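Odds and ends drawer: what I brought home from the robot open day

Treteck opened its Puvgate workshop to the public in January and I went with Marjorie Whitlock, who had read that home robots would be doing our tidying before long. I have been writing these tips for years and I didn't believe it when I set off. I am still not a believer, but I did come home with a few things worth trying.

The demonstration was a robot arm picking household bits out of a metal bin. Liam Clegg, the young man in charge, told us it had done 2786 picks since the autumn. I asked how many of those had gone wrong and he said he would have to look it up. It was very slow, and Marjorie had finished her tea before it had settled on what to go for next. I'd give a child of 5 a biscuit and have the lot sorted sooner.

Now for the useful part.

Spread things out before you sort. Liam puts only a few objects in the bin at a time, well apart. Do the same with a junk drawer: tip a small heap on to a tray, deal with it, then tip out the next. Tipping the whole drawer on the bed is how it all ends up back in the drawer.

Use a tray with sides that slope. Marbles, beads and small screws run back to the middle where you can get at them. An old roasting tin does nicely, and a few scratches won't matter.

Clamp it down. I hold bowls and boxes steady with my elbow and have done all my life, which is daft when there's a bar clamp in the shed. Put a scrap of card under each jaw if you mind about the finish, and don't overtighten on thin metal or you'll bend the rim.

Hairbrushes are awkward to store. Lay them flat, all facing one way, or stand them in a jar with the bristles up. Clean yours first: run the tail of a comb along the rows to lift the hair, then swish the bristles in warm water with a drop of shampoo and leave it face down on a towel overnight.

Toy bricks can go in a pillowcase, tied at the neck, on a cool wash. Keep anything with stickers or batteries out of it.

As for the machine, I asked what one would cost for the house and was handed a leaflet with no price in it. My own sorting kit is a roasting tin, a clamp and four jam jars. Marjorie has put her name down for the next open day. I've told her I'll mind the dog. 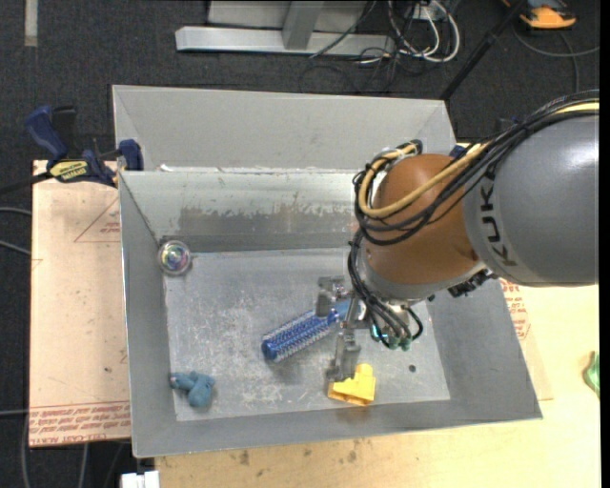
The arm at Puvgate, with a hairbrush to deal with and a yellow brick close by.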